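The Two-Arm Sorting Table at Bralent: Your Questions

Small blocks go in the pinkish-red bin, and the two black arms reach in from either side of the table.

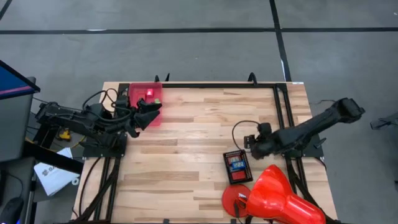 Is my job going away?
No! All 15 of us on the kitting team stay on. Kaan Gökçe is moving to arm setup in October, and he can't wait.

What will I do instead of sorting?
More checking, more packing and a lot more problem solving – the part most of us like anyway.

Do I need to know how to code?
Not at all. Training is two mornings, with plenty of hands-on time (bring your odd parts, we love those).

Can I stop the arms?
Yes, anyone can, at any time. Press stop, step back and call Kaan.

Will it come to the Flulleck site?
We hope so – ask us again after October.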